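Plurberg Allotments - site meeting, April 22, 2026

Present: Sarla Dixit (chair), Sorin Petkov, Laiba Qureshi. Apologies: Selim Bozkurt.

1. Water supply
Meter reading 107 units. The tap at plot 20 drips and needs a new washer - SP to fit. Butts to be cleaned before the supply is extended to the lower plots.

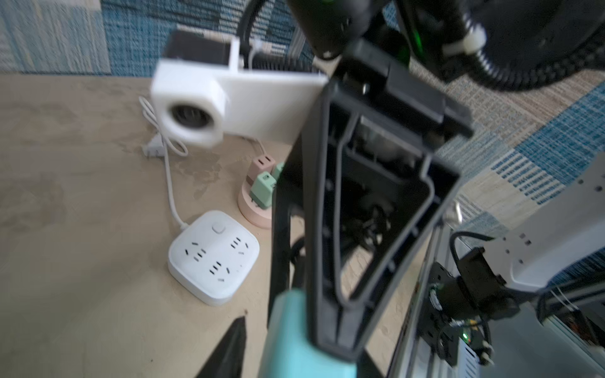 2. Paths
LQ reported two loose slabs by the gate. Agreed to relay them on sand. Woodchip delivery deferred to December.

3. Rents
Six plots unpaid. SD to write.

Meeting closed 20:20.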